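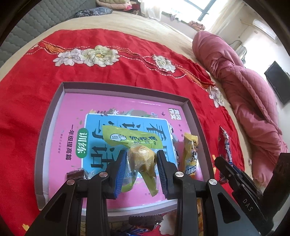 Hand-held grippers at work over a box of wrapped sweets.

Reviews > Planning tools > Plarneo

Plarneo equipment planner, reviewed
July 7, 2022 | By Bonifacio Montoya

I've been meaning to write up Plarneo since May, when I sat down with a cup of tea and a budget of $800 for the small bits that go around our hand-held grippers (the grippers themselves come out of another pot, thank goodness). It's a planner for people buying robotics gear, and I've grown very fond of it!

You start with the task and work back to the shopping list. Ours is snack packing: pick up a packet, put it in a shallow box, do it again. Plarneo asked me about cables, mounts, spare finger pads and the things being handled, and that last line was one I'd never have budgeted for. Creased foil and clear wrappers behave so differently between the pads that you really do want a good mix, and I'd happily put more of the money there next time. My list came to $784, freight included, and I was chuffed. 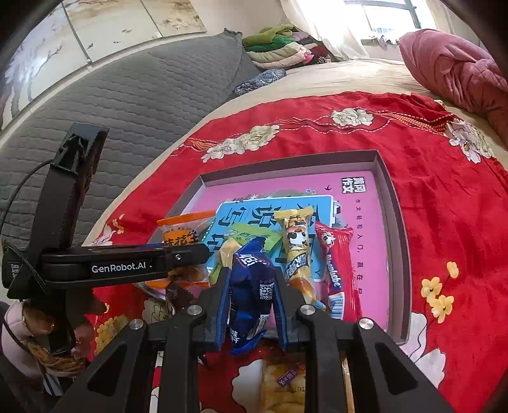

What I'd change

Shared gear is the weak spot. I had 2 grippers on one plan and the planner doubled every cable and mount, even the ones they share, so I spent an evening crossing things out. Colour labels would help too. Caldeira, which I used before, handled sharing better, though I never did get on with its menus.

I'd give it 4 stars, and I've already started the next list in it.

Contact us | © 2022 Fanus Reviews | Back to top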